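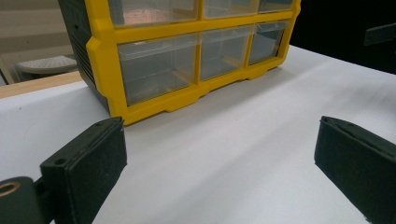 제4장 시연 데이터의 수집

학습 목표
이 장을 마친 학습자는 시연의 단위를 정의하고, 수집 계획서를 작성하며, 수집된 기록의 채택 여부를 일관된 기준에 따라 판정할 수 있어야 한다.

4.1 개요

모방 학습에서 정책의 성능은 모형의 구조뿐 아니라 학습에 사용된 시연의 구성에 크게 좌우된다. 제3장에서는 관측과 행동의 쌍이 주어졌다고 가정하고 손실 함수를 유도하였다. 이 장에서는 그 가정을 거두고, 관측과 행동의 쌍을 실제 작업 환경에서 확보하는 절차를 다룬다.

시연을 얻는 방법은 크게 원격 조작과 손잡이형 그리퍼를 이용한 직접 시연으로 나뉜다. 원격 조작은 로봇의 관절 상태를 그대로 기록할 수 있으나 설비를 옮기기 어렵고 작업자의 숙련에 긴 시간이 필요하다. 손잡이형 그리퍼는 작업자가 도구를 직접 쥐고 대상물을 다루는 방식으로, 그리퍼에 부착된 카메라의 영상으로부터 손끝의 궤적을 복원한다. 이 책에서는 후자를 중심으로 서술하되, 두 방식의 차이가 결과에 영향을 미치는 경우에는 따로 밝힌다.

4.2 시연의 단위

하나의 시연은 시작 조건, 동작 구간, 종료 조건으로 정의된다. 투명한 서랍이 달린 부품함을 여는 과제를 생각해 보자. 시작 조건은 모든 서랍이 닫혀 있고 두 손가락이 벌어진 상태이며, 종료 조건은 지정된 서랍이 정해진 거리만큼 나오고 손가락이 손잡이 턱에서 떨어진 상태이다. 종료 조건을 '서랍이 열림'으로만 적으면 작업자마다 기록을 멈추는 시점이 달라지고, 학습된 정책은 동작을 마친 뒤에도 손잡이 부근에 머무르는 경향을 보인다.

투명한 대상물에는 별도의 주의가 요구된다. 반사와 투과로 인하여 서랍 앞면의 위치를 영상에서 추정하기 어렵고, 같은 서랍이라도 조명의 방향에 따라 외관이 달라진다. 따라서 수집 계획서에는 조명 조건을 변수로 명시하여야 한다.

4.3 수집 계획의 사례

2025년 3월에 정리된 Hurnley 과제의 계획서는 이 장 전체에서 참조할 사례이다. 책임자 Angharad Gwilliam과 수집 담당 Thulani Venter는 부품함의 배치를 13가지로 정하고, 전체 시연의 수를 약 200회로 계획하였다. 2월의 예비 수집에서는 배치를 고정한 채 서랍만 바꾸었으며, 그 결과 정책은 부품함이 조금만 회전하여도 손잡이를 찾지 못하였다. 본 수집에서는 부품함의 각도와 작업자의 접근 방향을 함께 변화시켰다.

각 기록은 검토자 두 명이 독립적으로 판정하였다. 판정이 일치하지 않은 기록은 폐기하지 않고 보류로 분류하였으며, 그 사유를 기록지에 남겼다. 실패한 시연의 활용 방법은 4.6절에서 논의한다.

주요 용어
시연, 종료 조건, 손끝 궤적, 배치 변화, 판정 일치도

예비 질문
1. 서랍을 여는 과제와 닫는 과제를 하나의 시연으로 묶을 때 시작 조건은 어떻게 기술하여야 하는가.
2. 배치의 수를 늘리는 일과 배치별 반복 횟수를 늘리는 일 가운데 어느 쪽을 우선할 것인가. 그 판단에 필요한 정보를 열거하라.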